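Call for Participants: Household Trial of the Trisard Table Assistant

Lougher invites applications from adults who wish to take part in the second trial of Trisard, a table-side robot arm offered as a hired service to people who find lifting, reaching or gripping difficult. The trial will be held at our rooms in Tetstead. Fourteen places are available.

Applicants should be aged 54 or over, or have a condition that affects the use of their hands. No knowledge of robots is required. Each participant will attend seven sessions and will be asked to direct the arm, by voice or by a hand-held control, in small tasks of the sort met with at home.
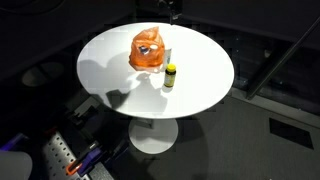 Participants will choose the tasks from a list agreed at the first session. Most concern the picking up, moving and handing over of everyday articles. Soft and hard things are placed close together, as with the crumpled orange bag and the small bottle with the yellow screw cap, and the participant decides which is to be fetched first. Staff will record how clearly the request could be made and how content the participant was with the outcome — the participant's own skill is not being tested.

Travel costs within Luvcombe and Tetstead will be repaid on production of receipts. A companion or carer may attend any session. Participants may withdraw at any time without giving a reason, and withdrawal will not affect a later application to hire the service.

Applications should be made in writing to Heledd Prydderch, Trials Officer, stating any access needs. Questions about the equipment may be addressed to Iestyn Morgan. Sessions will begin in June, and applicants will be told of the decision by letter.

Notice issued Nov 7, 2022.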